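Collecting demonstrations for a two-arm task in simulation
Project report
Aigars Mockus

1. What we set out to do

The project plan said we would gather 200 demonstrations of a two-arm task in the simulator, train a policy on them and report the success rate. The plan also said, in a sentence I wrote myself in September, that simulated examples are "cheap and plentiful". I would like to withdraw the second half of that sentence. They are cheap per example once everything works, and for the first part of the project very little worked.

The task has a cube and a box. The right arm deals with the cube and the left arm deals with the box. An operator drives both arms at once with a pair of hand controllers, and our recorder, which we called Walledeo, saves the joint positions, gripper commands and rendered views at every step.

2. How many we kept

We recorded 328 attempts to get our 200. The rest were thrown out, mostly for three reasons: the operator dropped the cube, the physics did something silly when a gripper pressed too hard, or the recording stopped early. I am not comfortable with how we chose. "Operator hesitated" was also allowed as a reason for rejection, and two of us did not agree on what hesitation was. A policy trained on tidy runs never sees anyone recover from a mistake, and I suspect this hurt us later.

3. Variety, or the lack of it

Before each run a script called Sani places the objects. It is supposed to spread them over the table. When I plotted the starting positions, the cube fell into 8 clumps, caused by a rounding step left over from testing. We fixed it for the later runs but did not redo the early ones. So the set is less varied than its size suggests, and I would be wary of any group that gives only a total.

Lighting and table colour were never changed at all.

4. What the arms do while they wait

The part I would look at first, if I were marking this, is timing. Operators rarely move both hands together. They set one arm against the box, leave it there, and then think about the other.
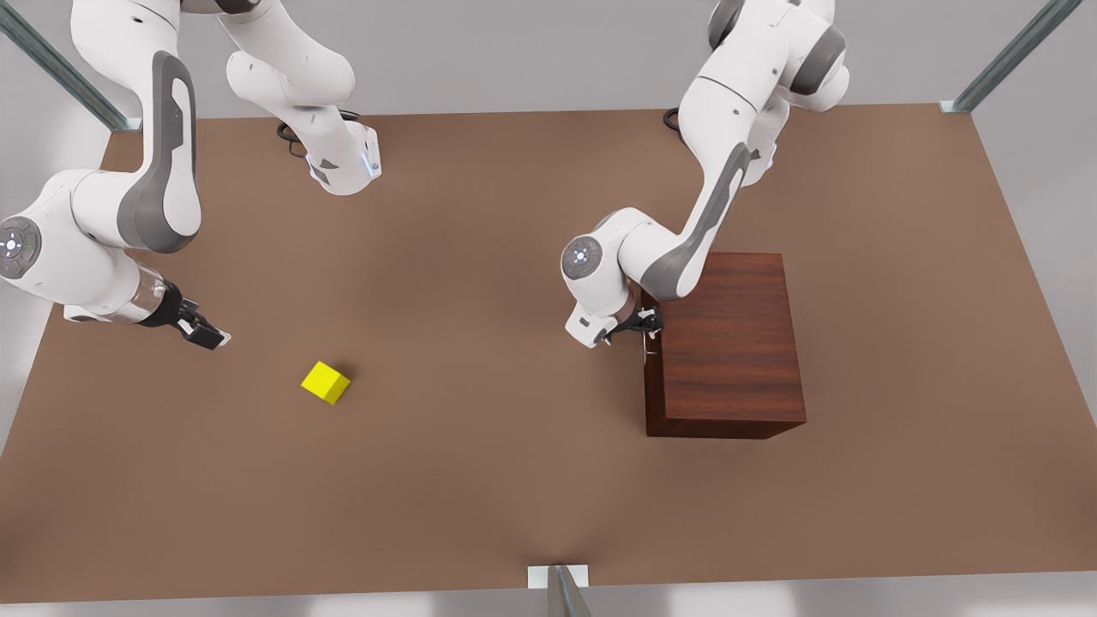
The learning system copies this faithfully. In the trained policy one arm often stays put long after there is any use in it, and from the logs alone it is hard to tell waiting from being stuck. Our labels do not separate the two – I asked for a "waiting" label early on and we decided it was too much work.

5. Results, such as they are

The policy finished the task more often than our baseline, Predent, when the cube started inside one of the clumps. Outside them I could not show a difference. Version 2 of the set, with the early runs replaced, is half recorded and stored under Prerora with the rejected attempts kept alongside.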